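Última actualización: enero

Kerstin Berge lleva 16 años tapizando sillas y desconfía de casi todo lo que se vende como «tejido eterno».

- Me mandaron una muestra de Drelora. Decían 125 lavados. ¿Quién los contó?

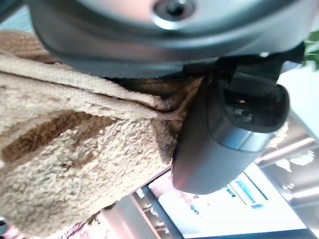
Metal gris y, debajo, tela.

No le convence tampoco el precio, 297 por rollo. «Con eso compro lino del bueno», dice, y duda de que el cliente note la diferencia - «salvo en la factura».

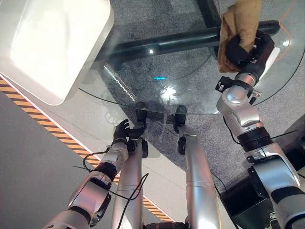
¿Volvería a probarlo? «Que me lo enseñen dentro de diez años, con gato y con niños».

131 compartidos · 16 comentarios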